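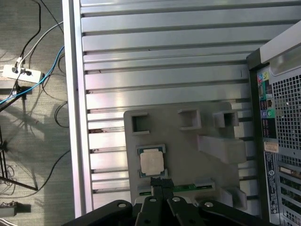
The bench, with the gripper on the circuit-board strip and the processor in the fixture plate.

5th June

Spent the morning at the bench with Randi Magnusson before settling the figures for the equipment request. The draft must reach the finance office before the end of the month, and I had not wished to sign for a second cell without having looked properly at the first.

The assembly cell is at present one arm, one gripper and one slotted table. The request as drafted asks for a second arm from Flandau, a spare pair of fingertips for each gripper, and a further 30 fixture plates. I have struck the plates down to 7. We print them ourselves, and the design with the square holders will certainly be revised before November. The cost of the material is small, but the hours on the printer are not, and two other sections have a claim on it.

Randi argued for keeping the fingertips in full. The same pair is expected to take hold of a narrow strip by its middle and a processor by its sides, and she considers that wear will show first on the processor work. I have accepted this and entered 3 pairs under consumables, where they should have been from the start.

Two quotations are in hand for the arm. Flandau is the dearer, with delivery and installation included. Stosico is lower, but the controller is priced apart and the training is charged by the day. I have asked both to restate their offers on the same terms. Cieślak has not replied and I do not propose to write again.

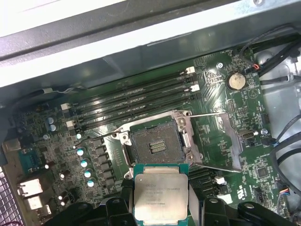
Processor in the gripper, below the open socket.

The socket work remains the strongest part of the case. A general-purpose arm will move a box from one shelf to another, and we could buy that for a good deal less; the fine placing is what justifies the better model, and the paper should say so on its first page. I have moved that paragraph up accordingly.

Also to be costed: practice boards and processors. Randi asks for 3 complete desktop computers of an older type, to be bought second-hand through Vaston. Approved in principle, subject to a written price. New machines would be wasteful for this purpose — the socket is what matters, and age is no objection.

Floor space and power for the second cell have not been priced at all. Estates must be asked whether the sockets on that side can carry another controller. Proper cable covers to go on the same order.

Contingency left as it stood. Randi to send the revised sheet tomorrow, and I am to telephone Stosico concerning the training days.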